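The Bottom of the Bin
Every house has one container where things go to wait, and Corina Gasser has spent a good part of her life persuading people to empty theirs

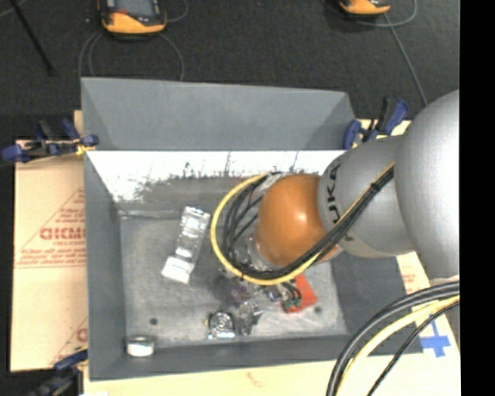
What collects down there

I have a bin in my hall closet that I have moved through three apartments without ever seeing the floor of it. I suspect you have one too. Mine started out as the place for winter gloves, and then a flashlight went in, and a bag of picture hooks, and the spare parts of a shelf I no longer own, and after that it simply became where things went. When I told Corina Gasser this over the phone, she laughed for quite a while and then asked if I was free on Thursday.

Corina runs a sorting workshop called Cuta out of a former shoe repair shop, two doors down from a bakery that makes it very hard to arrive on an empty stomach and leave on one. People bring in a container from home, any container, and spend the morning going through it at one of her long tables. There is coffee, there is a radio turned down low, and there is a good deal of talk, most of it beginning with "Oh, I wondered where that went."

Her liking for plain open bins is well known among the regulars. She has nothing against drawers, she told me, but a drawer shuts, and a thing with a lid on it can be put off for years. An open bin with straight sides keeps looking back at you. She prefers gray ones for the simple reason that a bright red block or a child's yellow mitten shows up against gray from across the room, and she doesn't mind them scuffed. A worn floor means the bin has been emptied now and then – or at least that things have been moving around in it.

A morning at the long table

There were 13 of us that Thursday, which Corina said was a squeeze. I sat between Amanuel Nigatu, who had brought what he called the garage bin, and Catrin Bevan, whose bin came from under the stairs and had a faint smell of candles. Amanuel is a retired bus mechanic and a keeper of small metal things. He had brackets and hinges and the ends of things, and he could tell you where each one had come from, which slowed him down terribly and made him wonderful company.

The method is simple enough that I had expected more of it. You take out the big pieces first and lay them on a towel. Then you stop and have a look at what was hiding underneath, and only after that do you begin on the small stuff. Corina is firm about the stopping. Most of us want to tip the whole lot out onto the table, and she has seen what happens then: a heap forms, the owner gets discouraged, and by noon the heap has gone back in exactly as it came out, only upside down.

Long things get a spot of their own along the edge of the towel, because a long thing lying at a slant takes up far more of a bin than it ought to. Blocky things go together. Anything with a cord is coiled and tied before it is allowed anywhere near the rest, and Catrin, who had five cords knotted into something like a bird's nest, needed most of an hour and two cups of coffee to get that far.

Going home lighter

I should confess that I kept nearly all of the gloves. I did part with the shelf hardware, which Amanuel accepted with real pleasure, and I found a house key that fits no door I can remember. Corina has a jar for those.

Catrin took her bin home with two candles and a tape measure in it, and plans to leave the rest of the space empty until March, just to find out whether she can. Amanuel left with slightly more than he had brought. Corina saw it happening, poured herself the last of the coffee, and held the door for him.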